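Gripper Comparison, Progress Report No. 2
Prepared for Villanueva by Renji Tsuji, Nurstead site
26 March 2020

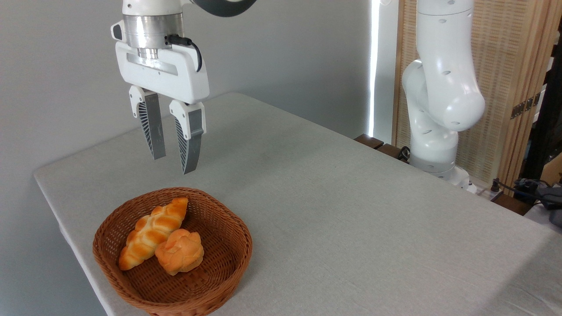 Work since the last report went into the soft food items, which were left out of the first round. Both gripper types have now been run on the full item list. The ribbed fingers stayed on for the second half of the period and will stay on until the braided roll trials are finished.

We have logged 2434 grasp attempts to date, 1208 of them with the ribbed fingers. The flat fingers still do better on boxes and cartons. On bread they tend to push the item along the basket before closing, and long pieces come up tilted. The ribbed fingers hold long pieces more evenly but need a wider opening on approach, so they catch the rim when an item lies close to it.

The Plakari controller was updated once. After the update the closing force readings drifted, and we threw out 400 attempts and ran them again. The repeat runs are included in the totals given here.

Two items are behind plan. The second arm is not yet part of the trials – its calibration has to be redone first. The Finditz camera mount has been ordered but has not arrived, so comparison of camera positions has not started.

Spending is within budget. We ask that the end date for the camera work be moved to September. No other changes to the plan are requested.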